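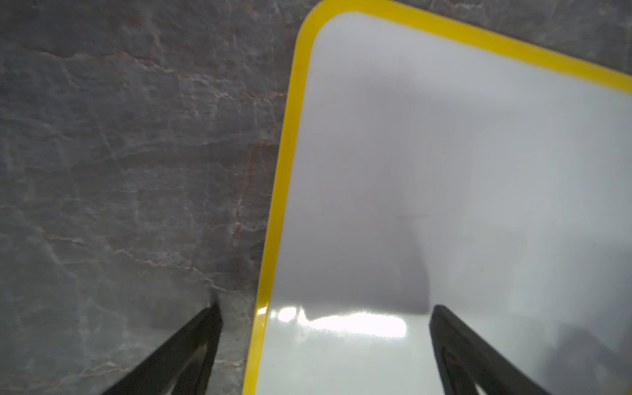 Trays are the best thing to happen to my potting bench, and I'll happily talk about them all day! If you do your indoor gardening on a proper worktop, as I do, a tray with a raised edge saves so much sweeping up that you'll wonder how you managed. Mine came from a closing-down sale in Stundton and I went back on the Monday for two more.

Choosing one

Go for rounded corners if you can. Compost packs itself into square corners and you end up digging it out with a teaspoon. A bright colour is handy too, especially on a dark top – yellow against dark grey is lovely and you can find it straight away when your hands are full.

Lay a flat white board inside. Seeds show up beautifully on white, even the fiddly ones like lobelia and poppy. Glossy boards wipe down quickest, but they do throw the light back at you, so turn the lamp a little to one side or work by the window in the morning.

Cleaning

One squirt of washing-up liquid in 500 ml of warm water, a soft cloth, and dry it off with an old tea towel. No scourers on a shiny board, please! Green marks from tomato stems come off with a paste of bicarbonate of soda left on for 13 minutes (that's my kettle, a cup of tea and half a biscuit).

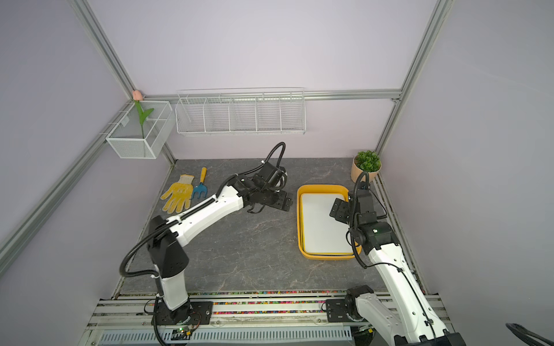 Keep your gloves and hand rake together at the back of the bench, off to the side, so they're there when you want them and your elbows don't meet them when you don't. I like blue or yellow tools because I lose the green ones. Rub a painted wooden handle with a dry cloth before putting it away and it'll stay nice for years.

Then look up! Wall space is wonderful. A wire shelf with compartments hung from a rail will take seed packets, labels and twine, and a mesh basket on the side rail can hold a flower just to cheer you up. Artificial ones are fine by me. They only want dusting – a clean make-up brush gets right in between the leaves.

Makis Deligiannis wrote in to ask about beads for the tops of pots. Yes, they look very jolly, but tip them out over the tray, as they get into every gap going. A bit of old stocking over the vacuum nozzle picks them up again.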